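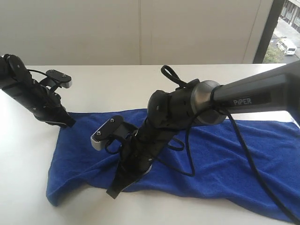
Blue microfibre towel on a white tabletop.

Folding a microfibre towel flat: method and notes

Applies to medium and large microfibre towels with a looped or short-pile surface. Small glass cloths are folded differently and are covered on their own page. Revised Nov 2, 2020. The October version gave the fold in thirds before the fold in half; the order has been reversed.

What you need

A clean, smooth table, longer than the towel if possible. A painted or laminated top is best. Bare timber catches the loops, and a tablecloth moves with the towel.
A dry towel. A damp one will fold but will smell within a day or two on the shelf.
A fold board or a strip of stiff card, optional, cut to the width of the shelf.

Clear the table before starting. Crumbs and lint transfer to microfibre very readily and are difficult to get out again without another wash.

Why microfibre does not behave like cotton

A cotton bath towel has enough weight to drop into shape when shaken. Microfibre is lighter for its size, and the loops grip one another where two layers touch. A towel pulled from the basket and dropped on the table will stay in whatever heap it landed in. Shaking helps a little. Most of the flattening has to be done on the table, working from the corners.

The same grip is useful later on. Once folded, a microfibre towel holds its folds without clips or bands and can be stacked higher than cotton.

Step 1. Find two corners

Lay the towel on the table in its heap. Do not try to smooth it from the middle, as this only moves the folds outwards and traps them under the edge. Find one corner, then follow the hem along the short side with finger and thumb until you reach the next. Follow the hem the whole way. It is easy to pick up a fold that feels like a corner, and the towel will then open on the skew.

If the towel has a care label, it is usually sewn into a short side or close to a corner. Start from the label when there is one.

Step 2. Open the towel

Take hold of the two corners, one in each hand. Pinch the hem itself and not the pile behind it. Lift just enough to clear the table and draw the hands apart until the hem is straight. Stop as soon as it is straight. Pulling harder stretches the hem, and after enough washes the short side will be longer than the middle of the towel.

Lower the hem to the far edge of the table and let the remainder fall towards you.
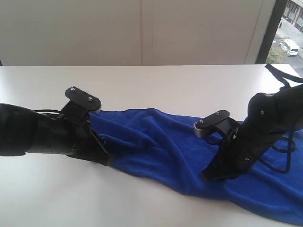 Keep both corners pressed down while the rest of the towel is drawn out. With two people, one holds the corners and the other finds the opposite pair and walks them back. Working alone, put a smooth weight on each corner, such as a full jar or a flat iron that is cold and unplugged.

If the towel lies at an angle to the table, correct it now. Move one corner at a time and bring the hem parallel with the table edge. An error at this stage is doubled by each fold that follows.

Step 3. Smooth

Use the side of the hand. Start at the fixed corners and push towards the opposite end in long strokes that overlap slightly. Light pressure is enough. A ridge that will not move generally has a turned hem at the end of it; lift the hem, flatten it and repeat the stroke.

Long towels may hang over the end of the table. Support the hanging part on a chair, or draw it up and leave it loosely gathered while you smooth the first half. If the weight is left hanging, the towel will creep.

Step 4. Fold in half

Bring one short side over to meet the other. Match the corners first, then the hem between them. The upper layer will catch on the lower as soon as they touch, so hold it clear until the corners are in position. If it has already caught, lift it off completely and place it again. Dragging it across leaves a wrinkle in the lower layer that cannot be seen from above.

Smooth from the folded edge towards the open edge.

Step 5. Fold in thirds

Turn the towel so that the folded edge faces you. Fold the left third over the middle, then the right third over both. Check the width against the card if you are using one. For shelves narrower than the result, fold in quarters instead: both sides to the centre, then closed like a book.

Step 6. Turn and stack

Slide both hands under the towel and turn it over so that the loose edge is underneath. Stack with the rounded fold facing outwards. Put newly washed towels at the bottom of the pile so that all of them are used in turn.

Common faults

Corners do not meet. The towel was at an angle before the first fold, or the hem has stretched. In the second case, match the corners and let the middle bulge slightly.

Pack is thicker at one end. A ridge was left in step 3. Open to the half fold and smooth again.

Towel clings to the hands. Dry skin catches on the loops. Hand cream, fully absorbed, cures this.

Static. Common after tumble drying. Leave the towel open on the table for a few minutes before folding.

Pile feels stiff or greasy. Fabric softener residue. Wash again without softener.

Notes from readers

Fenna Nijs folds long towels in thirds lengthways before the half fold, as her table is too narrow for the full width. This works, provided the two long hems are checked again after the first fold.

Sem Leemans asks whether the towels can be rolled instead. They can, from the end of step 4. Rolls suit deep baskets but slide about on open shelves.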